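Hi Khadija,

Temitope here with the October update on the Ollell token grant. You asked for it short this time, so I'll try, but you know me!

The big news first: the testnet wallet is out and people are using it. We had 232 sign-ups by the end of the month, and 51 of those have gone all the way through claiming their test coins and sending some to somebody else. I'd hoped for more on the second number. Most of the drop-off is at the page where you write down your recovery words (a lot of people close the tab there and never come back), so I've rewritten that page in plainer language and split it into 2 screens. It went live last night and I've no figures for it yet.

The claim contract is with Tierney for review. They came back with 8 points, mostly small stuff like naming, plus one proper bug in how the locked half of a claim is released. With the old code you could have asked for your locked coins twice in the same block. Fixed now, and I've sent it back to them.
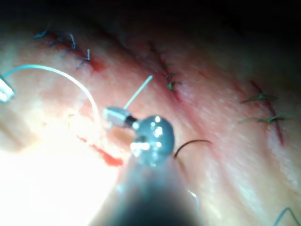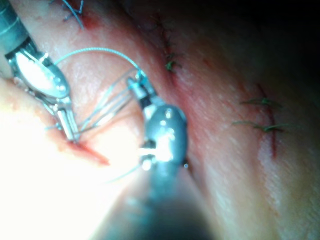 Money-wise we're fine. The Hustside server bill was higher than I'd planned because I left the old node running alongside the new one for far too long, my fault entirely, and it's switched off now. Everything else is on budget and the spreadsheet is in the shared folder as usual.

Next up is the merchant trial in Proltville. Two cafés and a bike shop have said yes, and I'm still chasing the bookshop. I'd also like to move the main launch back until Tierney have signed off, so could you let me know if that causes trouble with the second payment? Happy to have a call, any time after 10am suits me.

Temitope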